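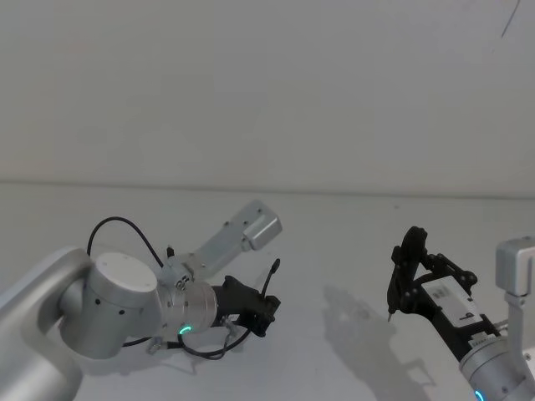

How to keep a simple food diary for 12 days

Many people start a food diary with great energy and stop after two or three evenings. I did this also, several times. The method below is the one which finally worked for me, and I have shared it since January with the readers of the Garneck newsletter.

What you need

A small notebook that fits in your pocket, and a pen. You can use an app if you prefer. I tried Toveo for a while, but it asked me for grams and I did not want to weigh my bread. In the notebook you only write words.

Step 1. Prepare the pages

Give one page to each day. Draw four columns: time, what I ate, how hungry I was, and where I was. For hunger use numbers from 1 to 7, where 1 means not hungry at all and 7 means you could eat anything that is in the house.

Step 2. Write before you eat

Write the line when the plate is already in front of you and before the first bite. If you wait until the evening, you will forget the handful of nuts and the second coffee with milk. Drinks are food too, so please write them.

Step 3. Do not change anything yet

For the first four days eat as you always eat. This is difficult, and you will feel some wish to look better on paper. If you had cake for breakfast, write "cake" and continue.

Step 4. Read the pages with a colored pencil

On the evening of the fourth day, mark every line where your hunger was 1 or 2. Then look at the time and the place. In my case almost 35 of the lines were marked, and most of them were written at my desk in the late afternoon.

Step 5. Choose one small change

Take one pattern only. I moved my lunch later and put a real snack at 4 p.m., usually yogurt and an apple. Keep this change for the remaining eight days and continue to write.

If you miss a day

Leave the page blank and go on with the next one. Do not try to fill it from memory.

A note about calories: this diary does not count them. If your doctor has given you a daily limit or a special diet, follow the doctor's plan first and bring the notebook to your next visit.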